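Oldale Home Forum > Walls, Paint and Plaster

Scuffs on flat white paint: clean, touch up, or repaint?

Started by drywall_dan_no

Moving out of a rental at the end of June and the hallway and living room walls are marked up. Builder-grade flat white, probably sprayed. I tried a damp sponge on one mark and it left a shiny patch bigger than the mark was. I don't have the original can and the landlord doesn't know what was used. Looking for a procedure that doesn't end with me rolling every wall in the place.

Reply from eggshell_or_bust

The shiny patch is burnishing. Flat paint has a high pigment load and not much binder, so rubbing levels the surface and it reflects differently from the area next to it. It won't go away by itself and cleaning it more makes it larger. Stop using the sponge with pressure.

Use a dry method first. A soft white vinyl eraser takes off most rubber and shoe marks without water. Light strokes, one direction, brush off the crumbs.

Reply from Prokopenko

Disagree on the eraser as a first step. On cheap flat it burnishes nearly as fast as a melamine sponge does. I would start with a microfiber cloth wrung out in warm water with a drop of dish soap, dabbed and not wiped. Let it dry fully before judging. Damp flat paint looks darker and people panic and scrub again.

Melamine sponges are an abrasive, very fine, but still an abrasive. Keep them for semi-gloss trim.

Reply from eggshell_or_bust

Dabbing does nothing for rubber transfer. It lifts hand grease. The two kinds of mark need different treatment, and he hasn't said which kind he has.

Reply from drywall_dan_no

Both, I think. Gray smears at furniture height, plus small dark specks. There is also one diagonal streak that I can't feel with a fingernail.

Reply from Grurnix

If you can't feel it, it's sitting on the surface and should come off or at least get fainter. If a nail catches, it's a dent or a scratch and cleaning is wasted effort.

I turn over apartments for a living. The order I use:

1. Light the wall from the side. Hold a work light or a phone flat against it and look along the surface. Put a bit of low-tack tape beside everything you find, because half of it disappears once the light moves.

2. Sort by type. Gray smears and streaks on the middle of the wall are nearly always transfer from furniture or bags. Marks like the ones on this wall are faint enough that I would clean and not paint.

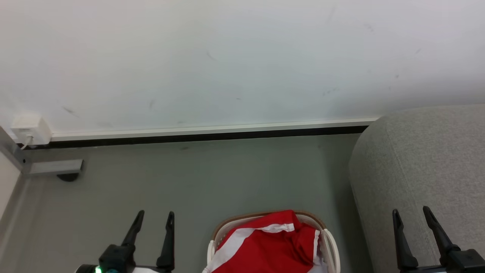 3. Dust before anything wet. Dry brush along the top of the baseboard, then the wall from the top down. Dust plus water makes a gray paste that flat paint absorbs.

4. Clean with the weakest thing that works. Damp cloth, then cloth with soap, then eraser. Wait between each one.

5. Whatever is left gets touched up or the wall gets rolled. More than a handful of spots on one wall and I roll it, corner to corner. It takes less time than feathering.

Reply from Prokopenko

Agree with all of it except corner to corner being faster. For a 2 inch spot a mini roller with almost no paint on it is fine. Never a brush. Brush marks flash from across the room no matter how good the color match is.

Reply from Grurnix

A mini roller is fine if you have the same paint. He doesn't. White isn't one color, and an old white has yellowed some. Any store white will show as a patch in raking light.

Reply from latex_and_regret

You can get it matched. Cut a chip the size of a quarter from behind a switch plate, down to the paper, and take it to the counter. Drirkel flat interior is what I've used for this and it touches up acceptably. Thin it slightly, about 10 percent water, and apply two light passes. Test it behind a door first.

Do not let them match from a phone photo.

Reply from eggshell_or_bust

The chip is good advice. I'd skip the thinning. Thinned paint loses hide and the second pass ends up wider than the first.

Reply from latex_and_regret

Thinning is what kills the roller stipple at the edge. I have done it both ways on the same wall and the thinned one was harder to find.

Reply from drywall_dan_no

Update. Dabbed with soap, waited 18 minutes with a fan on, then used the eraser on what remained. The specks are gone. The diagonal streak is down to something I can only find because I know where it is. The sponge patch is as shiny as before.

Is there any fix for the burnished area short of paint?

Reply from Grurnix

No. Take the chip, match it, roll that one wall. Cut in at the trim first and keep a wet edge.

Reply from Prokopenko

Or leave it. I've never seen a deposit docked for sheen. Check your lease for the wording on wear and tear before buying a gallon - a quart covers a small wall anyway.

Reply from Grurnix

I've seen it docked. Depends on who does the walkthrough and what time of day it is. Low sun through a window shows everything.

Reply from drywall_dan_no

Walkthrough is at 4 in the afternoon and that room faces west. Buying the quart.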